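Remeo Doorbell Chime, Set-up Guide
Section 2: Wiring and first start

Caution: Turn off the power at the breaker before you open the cover. The transformer is connected to 115 volts.

1. Take off the old chime and mark each wire with tape.
2. Guide the twisted-pair cable through the back plate. Leave a little extra length.

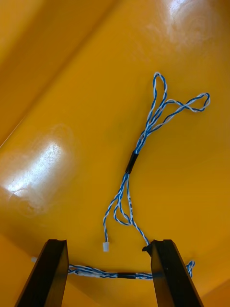
3. Screw the back plate to the wall. Do not tighten too strong, the plate can bend.
4. Connect the wires to Front and Trans. The order of the two wires is not important.

Note: If you have also a rear door, read the next part before closing the cover.

Rear door and sound
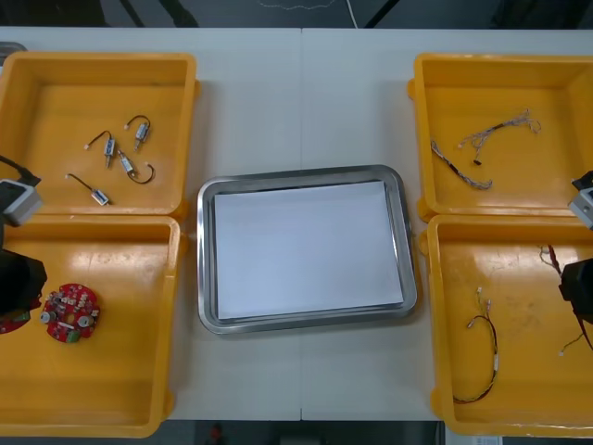 Text: Leszek Jasińska, Prurkum Support

5. Connect the rear button to the terminal Rear. The cable can be up to 700 feet long.
6. Close the cover and turn on the power. Wait until the chime 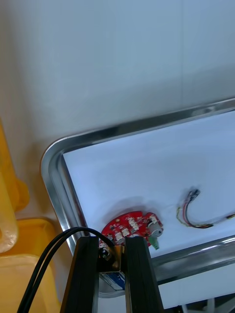 plays one short tone. Press each button one time.
7. To change the melody, hold the Sound key for 2 seconds.

Fault finding

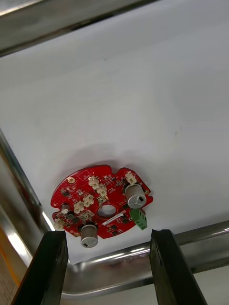 Reading time: 2 min

No sound: check the breaker first, then the wires.
Humming: the button is stuck. Clean it with a dry cloth.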